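**Ticket:** shelf + laundry chores, second site (Usden flat)
**Status:** open, partly worked around
**Owner:** Kanchan Bajpai
**Watching:** Gwion Skyrme

**Reported**

Chore runs stall at the pick step. Planner says "target acquired", arm goes to the spot, fingers close, then it backs off and asks for help. Happens on small boxes, folded sheets, anything near a wall. Mugs fine. Towels fine most of the time.

Gwion wants to know if this is a bug or if the thing simply can't do the job yet. Fair question. Trying to answer it below.

**Setup**

- Planner: Jaseck, current build, no local patches
- Policy: Gethin, trained on the September demos
- Demos: 900 total, all hand-held gripper, none teleop
- Chores in the test list: 27

**Log**

09:40 -- Restarted everything. Same stall on first box. Good, at least it repeats.

09:55 -- Swapped the finger pads for new ones. No change. Put the old ones back.

10:20 -- Grip force up one notch. Box gets squashed a bit, still backs off. So it isn't slipping, it's deciding it has missed. Force back to default.

10:45 -- Read through the planner output. Confidence drops right before the fingers close, every time. Recovers if I slide the box out to the middle of the shelf by hand. Which is the chore, so no good.

11:10 -- Started going through demos rather than guessing. Looking for close-up views against pale backgrounds, wall or sheet or panel, where there isn't much for the policy to hold onto.

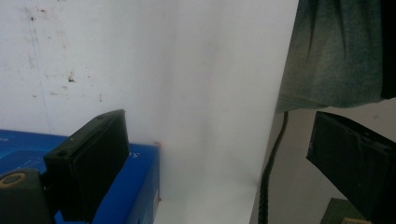
11:30 -- Lots of white on white in these. Person doing the demo knows where the edge is, they've got two eyes and a whole room to look at. Policy gets one view and a hard vertical line between two light areas. I think it's treating edges like that as the target. Bright colors win too. Anything strong blue gets picked first whether it was asked for or not.

11:50 -- Test: asked for the sheet with a blue box next to it. Went for the box. Asked again. Box. Took the box away, it went for the sheet, closed short.

12:15 -- Closed short is its own problem I think. Depth guess is off when the surface has no texture. Stuck a strip of masking tape on the sheet, ran it again, perfect grab. Took the tape off, stall. Put it back, fine. So theres our answer for that half.

13:30 -- Back from lunch. Gwion asked why we don't just tape everything. Because it's somebody's home, Gwion.

13:45 -- Cables. Separate thing but noting it before I forget: hanging cords near the work area confuse the path check. It either plans a silly wide loop or refuses. Cleared the cords on the test shelf, both went away. Can't count on a clear shelf in a real place.

14:20 -- Retrained the last layers on a subset with the pale-background demos weighted up. Short run, just to see.

15:35 -- Better. Plain box against wall now works with no help. Sheet still needs a second try. Wrong-object grabs down but not gone.

16:00 -- Full chore list on the new weights. 5 still fail outright, and 2 of those used to pass (wiping the counter, hanging a shirt). Not shipping that.

**Where it stands**

Two causes, not one:

1. Policy reads strong edges and strong colors as the thing to grab.
2. Depth is poor on blank surfaces, fingers close early.

First one looks like data. Second one might need a better sensor or a slower approach with a touch check at the end. I tried the slow approach by hand at the end of the day and it helped, but a slow robot folding one sheet for ages is not what the Usetti people signed up for.

**Reply to Gwion's question**

Can it do the chores? Some. Clear counter, decent light, things with a bit of pattern on them -- yes, and I'd leave the room. A normal closet corner with clothes hanging over stuff and cords down the wall, no. I wouldn't let it loose in there without someone close by. Same goes for the parts bins in the shop, those are all pale plastic and we'd hit the depth thing on every pick.

**Next**

- [x] Roll back to old weights on the Usden unit
- [x] Save new weights seperately, don't overwrite
- [ ] Collect more demos in tight spots, mixed fabrics, cords left in
- [ ] Touch check before close, ask Jaseck side if there's a hook for it
- [ ] Find out why wiping the counter broke
- [ ] Gwion to send the shop bin list

Leaving open. Will pick up with the touch check first, the counter thing second unless Gwion shouts.

-- Kanchan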